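Prament publishes maintenance procedure for its two-arm bench cell

Wednesday, September 6, 2023

Prament has released the full maintenance procedure for the Flolden cell, its enclosed bench unit with two arms on a shared rail. The document covers fingertip inspection, cable routing, alignment of the arms and the writing check used before a cell goes back to work. It replaces the short service sheet issued in June.

The procedure sets a fingertip inspection every 100 operating hours. The operator opens the gripper over bare floor, views both pads through the wrist camera and looks for grit where the pad meets the finger. Residue is removed with a dry brush. Solvent is not to be used on the pads. A worn finish on the finger body is acceptable; a pad that moves under thumb pressure is not, and must be refitted before the arm is powered.
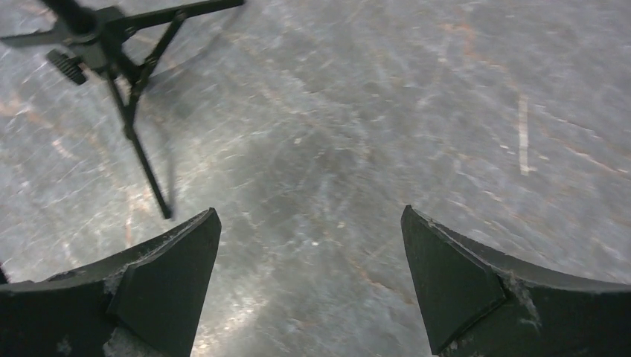
Gripper fingers seen from the wrist camera, with light residue near the base of the pads.

Pads are changed as a pair. After any change the gripper is closed fully and its zero position is stored again. Skipping this step was the most common fault found by Prament's service desk under the earlier sheet.

Alignment between the arms is checked with a light ball held from both sides. Each arm is brought in at low speed and stopped at first contact. The permitted offset between the two grippers is 2 mm.

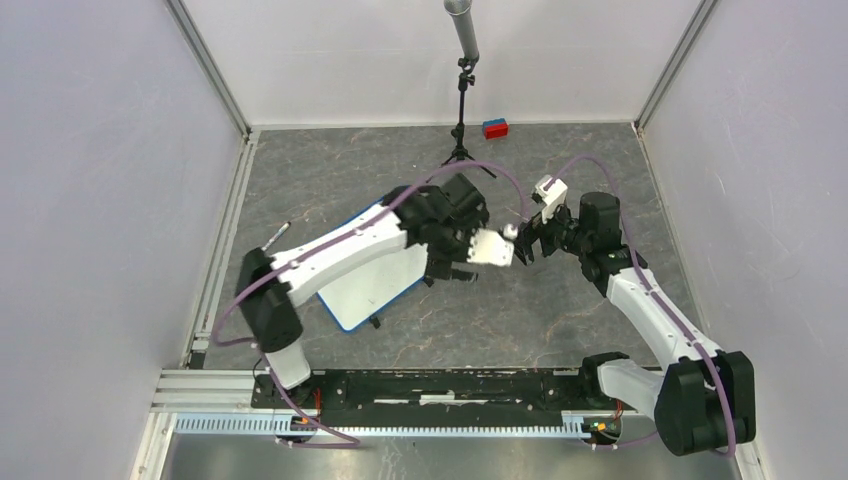 If the offset is larger, the shoulder mounting bolts are checked first, then the wrist. The cables are inspected in the same session. Each must keep a free loop over the wrist through the full range of motion, and a cable that pulls tight at any point is rerouted before further testing.

"Most of the drift we get called out for is at the mounting, and people go straight to the software," said Uthai Limsakul, service lead at Prament. "The procedure puts the bolts first."

The writing check follows. The arm holds a marker upright and writes on a small whiteboard placed on the cell floor.
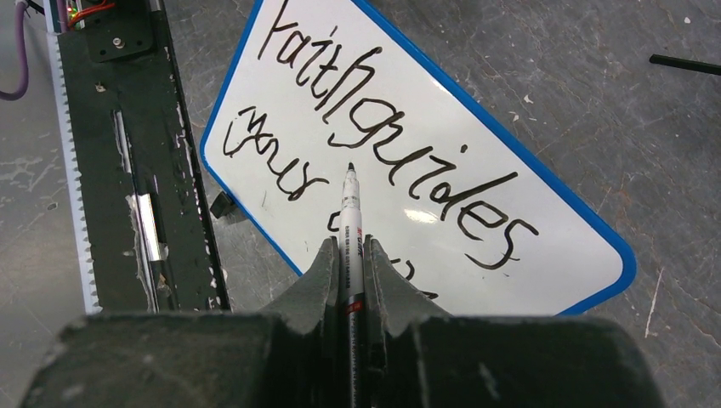

Shaky strokes point to play in the wrist or a poor grip on the barrel. Letter shape is not scored. The operator records line quality and repeats the check after each adjustment, up to 5 times, before calling service.

Work with a person inside the reach of the arms is limited to tasks listed in the annex, with speed reduced and a second person at the stop switch.
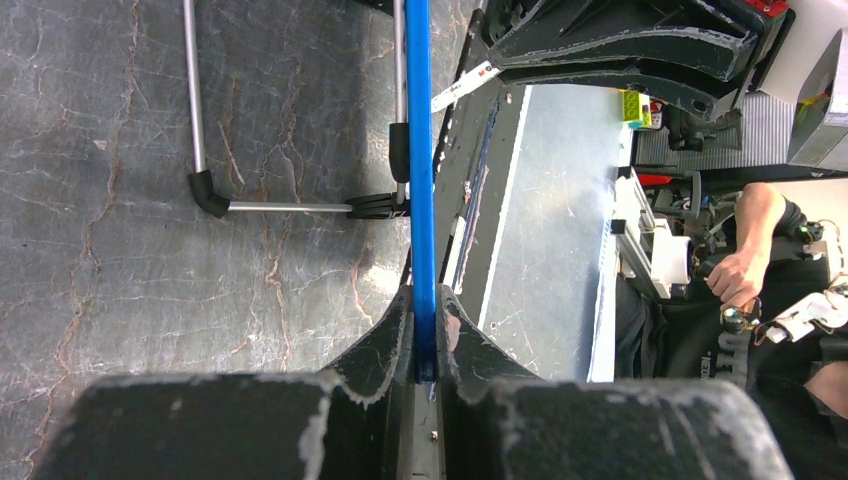
A blue rod clamped between the gripper fingers during bench work at the cell.

"We wanted one document that a technician can follow from the first page without calling us," said Hauke Meinecke, who edited the procedure.

The procedure runs to 184 pages including annexes and is supplied to all Flolden operators on request.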